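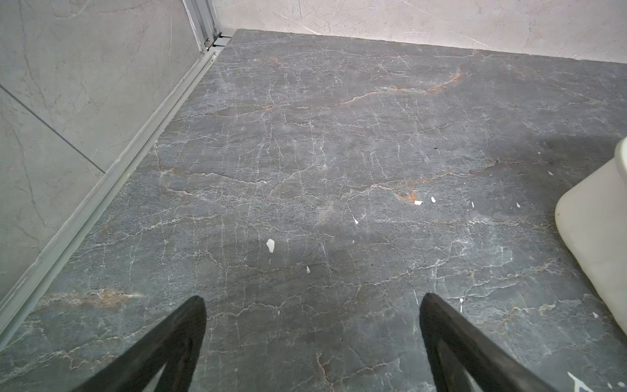 Step 2. Check the floor before the arm moves

Operators shall inspect the work area with the gripper held open and above floor level. On veined stone, small white chips are easily mistaken for the pattern. Confirm each one from a second viewing angle before recording it.

Keep both fingers at least 100 mm from any metal rail or track — contact may mark the finish. Reduce speed near walls and fixed objects.

Do not drag fragments across the floor. Lift each piece separately and place it in the debris tray.

Record the result on Form 257. Questions about this step should be directed to Grażyna Dudek, Site Safety, Clinent.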